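Inicio | Índice | Unidad 3 | Capítulo 7 | Glosario | Anterior | Siguiente

Capítulo 7. Puesta a punto de una célula de servicio de bebidas

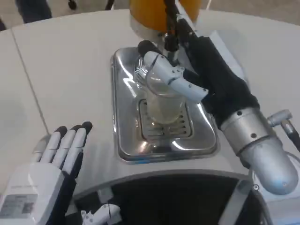
Tiempo de lectura: 8 minutos

Una célula de servicio trabaja con líquidos, vasos ligeros y piezas que se retiran para limpiarlas. Cada limpieza puede desplazar algo unos milímetros, y el programa del brazo no lo sabe. En este capítulo se estudia la preparación diaria de la célula Arkar de la planta piloto de Neltberg, formada por una mesa, un dispensador con grifo, una bandeja de goteo con rejilla y un robot de dos manos.

La mano derecha sujeta el vaso y lo lleva bajo el grifo. Durante el ajuste se trabaja con el vaso vacío y la mano izquierda permanece abierta, apartada de la bandeja. El pulgar y los demás dedos deben mantener el vaso sin deformarlo. Un vaso transparente cede con poca fuerza, y la deformación cambia la posición de la boca respecto del grifo.

7.1 Referencias de la célula

La posición del grifo es la referencia principal. La bandeja se coloca después y se comprueba que la rejilla asiente en todo su contorno. En la célula Arkar, el punto de llenado se guarda con el nombre P41 y el de aproximación con el nombre P38. Entre ambos el brazo se mueve a 20 milímetros por segundo. Si se sustituye el dispensador, los dos puntos se graban de nuevo.

7.2 Cuidado de las manos

Las puntas de los dedos se limpian con un paño húmedo al terminar el turno. No se aplica disolvente. Se revisan las juntas entre segmentos, donde se acumula azúcar seco, y los tornillos visibles del pulgar. La hoja de mantenimiento Breltel fija el cambio de las puntas cada 400 horas de servicio.

Cuando el vaso resbala, el primer paso es examinar las puntas. Aumentar la fuerza de agarre sin haberlas limpiado oculta la avería y carga los tendones. El método de Hsu, que se explica en el apartado 7.4, permite separar un fallo de agarre de un error de posición.

Antes de seguir, conviene repasar los sistemas de coordenadas del capítulo 5.

Última actualización: 27/04/2020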